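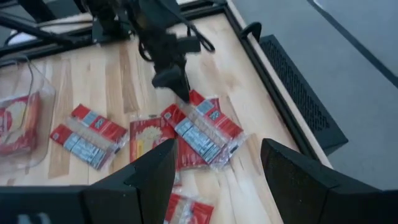 透明の袋二つに赤白のものが二列ずつ、その間にポップコーンの赤い袋

トップ 新着 人気トピ 検索 ログイン
台所・食品 > 収納 > お菓子のストック
2019-11-18 投稿者:しらたま粉

【疑問】小袋菓子を透明ケースに移し替えるの、本当に便利ですか?

半年ほど前から「Duteck式」という収納が身の回りで流行っています。Anum Awanさんという方の本に載っているやり方で、個包装のお菓子や小袋を外箱・外袋から全部出して、透明ケースに寝かせて積む、というものです。本では「残量がひと目でわかり、棚がすっきりし、買いすぎが減る」とのこと。

義妹が信者で、遊びに行くたびに勧めてくるので、私も始めてみました。ケースは437円のものを買いました。赤い小袋が山ほどあるので、まずはそれから。

で、感想ですが、どこがいいのかわかりません。

まず残量。ひと目でわかると言いますが、寝かせて積むと横から見えるのは袋の端ばかりです。しかも透明の包装はシワだらけで光るし、ケースの壁ごしだとぼやけて、下のほうに何が入っているのかさっぱり。上の段を出してみて初めて「あ、これまだあったんだ」となる。外箱なら側面に商品名が大きく書いてあるんですけどね。

次に場所。袋の端がぴらぴら余っているタイプだと、積んでも平らにならずに山が傾きます。押し込むとつぶれるし、ふわっと入れると入る数が減る。外箱のときと棚の専有面積は変わっていません。測りました。

賛成の方、反対の方、どちらの話も聞きたいです。ただ「慣れですよ」だけの返信はご遠慮ください。義妹から十分聞きました。
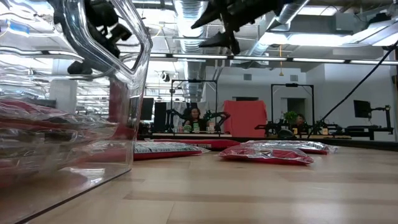 返信1 Re: 移し替えるの、本当に便利ですか? (ほうじ番茶)

うちも一度やってやめた組です。
賞味期限はどうしていますか? 本だとマスキングテープに書いてケースに貼れとありますが、買い足したら日付の違うものが混ざりますよね。古いほうを上に、とも書いてありました。でもそれをやるには毎回全部出して、新しいのを下に敷いて、古いのを戻すことになる。買い物から帰ってきて、冷蔵のものもしまわないといけない時に、誰がやるんだろうと思いました。
結局新しいのを上にのせてしまい、1月の大掃除(うちは年末にやりません)で底のほうから期限切れが出てきました。外箱のまま左から右に並べていた頃は一度もなかったことです。

返信2 (Satti好き)

反対意見ばかりになりそうなので、賛成側で書きます。うちはSattiの浅型で3年続けています。

スレ主さんの場合、ケースが深すぎるのでは? 深いと下が見えないのは当たり前で、透明かどうかは関係ないです。浅いものに一段か二段だけ入れれば、上からのぞいて全部見えます。横から見る前提がそもそも違うと思います。

それと、種類を混ぜないこと。同じ色の袋をまとめると確かにきれいですが、きれいなだけで区別がつかなくなります。赤い袋が何種類もあるなら、そこは分けたほうがいい。

返信3 (しらたま粉)

スレ主です。ありがとうございます。

>ほうじ番茶さん
期限のこと、まさにです。うちのはまだ買い足していないので混ざってはいませんが、混ざったら管理できる気がしません。小袋のほうに印字があるものはまだいいとして、外箱にしか書いていないお菓子は、箱を捨てた時点で詰みですよね。本にはそこが一行も書いてありませんでした。

>Satti好きさん
浅型に一段か二段、というのはわかるのですが、そうすると今度は棚に何枚も並べることになりませんか。深いケースなら一つで済むところが三つ四つになって、その分のケース代もかかる。すっきりはどこへ行ったのかと。
意地悪を言いたいわけではなくて、浅型にした時の棚の幅がどれくらいなのか、純粋に知りたいです。

返信4 (棚板三号)

横から失礼。数字が出ていないので出します。

近所のスーパーで買った個包装の大袋、中身だけ量ったら268gでした。外袋のまま口をクリップで留めて立てた場合と、ケースに寝かせた場合で、棚の幅は外袋のほうが狭かったです。ケースには壁の厚みと角の丸みがあるので、そのぶん必ず無駄が出ます。厚い樹脂の頑丈なケースほど損です。あと取っ手の穴があいているやつ。あれは虫が気になる人には向きません。

Duteck式は「移し替えた直後の写真」がきれいな収納法だと私は思っています。二週間後の写真を本に載せてほしい。

返信5 (Satti好き)

>棚板三号さん
虫は個包装なら関係ないでしょう。密封された袋にどうやって入るんですか。

幅の話は、手前に何を置くかで変わるので単純に比べられないと思います。外袋をクリップで立てると倒れますよね? うちは倒れた袋が奥でぐしゃっとなって、それが嫌でケースにしました。幅で負けても、倒れないことのほうが私には大事です。

>スレ主さん
うちは引き出しです。棚ではないです。書き忘れました。引き出しなら浅型で問題なく収まります。

返信6 (棚板三号)

引き出しなら話が全然違うじゃないですか。最初に書いてください。

返信7 (しらたま粉)

引き出しでしたか……。うちは吊り戸棚なので、上からのぞくには踏み台がいります。義妹の家も引き出しだったのを今思い出しました。

土曜に試したことを書いておきます。ケースをテーブルに置いて、中身を出して、全部入れ直すだけの作業です。

一番上には丸いお菓子の絵が付いた面を向けて、なるべく平らになるように。

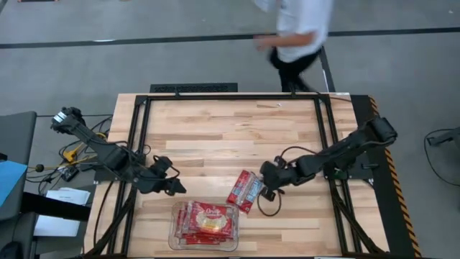 出すほうは早いんです。問題は戻すほうで、最初の数段はきっちり並ぶのに、上に行くほど袋が滑ってずれてきます。細長い形なので、縦に入れるか横に入れるかでも収まりが違う。縦で揃えていたはずが途中で横が一つ混ざり、気になって三段くらいやり直しました。お菓子を食べるための準備としては手がかかりすぎだと思います。

立てて入れるのも試しました。ぎっしりのうちは立っています。減ってくると倒れます。本屋の棚と一緒ですね。ブックエンドみたいなものを入れればいいのかもしれませんが、それを買い始めたら負けのような気がして。

返信8 (ほうじ番茶)

買い始めたら負け、わかります。私はケースの次に仕切り、仕切りの次にラベル、と進んで、お菓子より収納用品にお金をかけている月がありました。
Busenの仕切り板は高さがケースと合わず、今は引っ越し用の書類をはさんでいます。

返信9 (えんどう)

ROM専でしたが一言。子どものいる家だと、透明ケースは見えるのが困ります。
外箱だと中に残っているかどうかわからないので、開けないかぎり静かです。透明にしたら、赤い袋が見えるたびに「あれ食べたい」が始まりました。残量がひと目でわかるのは大人だけではないんです。買いすぎは減るどころか、減りが早くなって買う回数が増えました。

返信10 (Satti好き)

それは置き場所の問題では? 子どもの目の高さに置かなければいいだけかと。

返信11 (えんどう)

低い引き出しにしか入らないんですよ、浅型だと。

返信12 (棚板三号)

はい。

返信13 (みりん大さじ)

流れを見ずに書いてしまいますが、私は出先や来客の時だけ透明ケースを使います。普段は外袋のまま。人が来る日にケースへざっと入れて、テーブルにどんと置く。積まないし揃えない。帰ったら残りを外袋に戻す。これだと期限の管理もいらないし、洗うのもその時だけで済みます。
収納用品としてではなく、お皿の代わりだと思えばいい道具です。Duteck式の人には怒られるかもしれません。

返信14 (しらたま粉)

>みりん大さじさん
それ、今までで一番納得しました。うちのテーブルは集成材の明るい色なので、赤い袋を置くと色だけはやたらといいんです。載せる器としてなら出番がありそうです。

>えんどうさん
うちは子どもはいませんが、夫が同じことになっています。

あと、前に「混ぜないほうがいい」と教わった件、一度並べてみたら、ケースの中では全部同じに見えていた袋でも、色の濃いのと少し透けたのとがあって、テーブルに出せば違いがわかるんですね。ケースに入れるとわからない。透明にした意味とは。
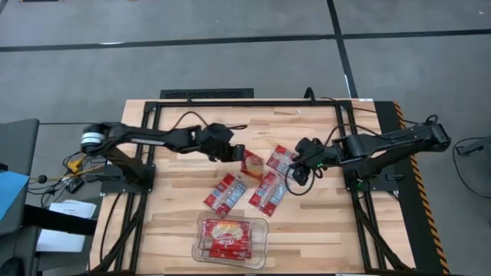
出してみた赤い袋。少し透けて橙がかったのが一つ

返信15 (Satti好き)

それはラベルを貼れば解決しますよ。ケースの手前の面に商品名を書いておけば。

返信16 (ほうじ番茶)

ラベルを読んで中身を知るなら、不透明な箱でも同じでは……。

返信17 (Satti好き)

うーん、そこは否定できません。ただ、空になったことは透明のほうが早く気づけます。うちの場合、買い忘れは本当に減りました。これは3年やっての実感なので、そこまで疑われるとちょっと困ります。

返信18 (棚板三号)

実感は疑っていません。「誰でも棚がすっきりする」という本の書き方を疑っています。引き出しがあって、買い足す前に使い切る家で、種類も少ない。そういう条件付きの方法を、条件を書かずに売っているのが引っかかる。

それと、Skirskaの通販ページに付いているケースのレビュー、星5が56件あったので全部読みました。届いたその日に書いたものばかりで、使ってからの話がほとんどない。参考になったのは「蓋が別売りだった」という星2だけでした。

返信19 (えんどう)

え、蓋別売りなんですか。買うところでした。

返信20 (しらたま粉)

うちのもそうです。437円は本体だけの値段でした。蓋なしで積み重ねられるわけもなく、ケースの上の空間はそのまま空いています。これも「場所が変わらない」理由のひとつかもしれません。最初に書けばよかったですね、棚板三号さんに怒られる前に。

しばらくは外箱に戻します。箱をまだ捨てていなかったのが幸いでした。ケースはみりん大さじさん方式で、お客さんの時に使います。
義妹には、引き出しのある家に引っ越したら再開すると言っておきます。

Satti好きさん、もしお時間あれば引き出しの内寸だけ教えてください。母が興味を持っていて、あちらは引き出しなので。

返信21 (Satti好き)

明日測って書きますね。お母さまのところは乾物ですか、お菓子ですか。乾物だと浅型は高さが足りないかもしれません。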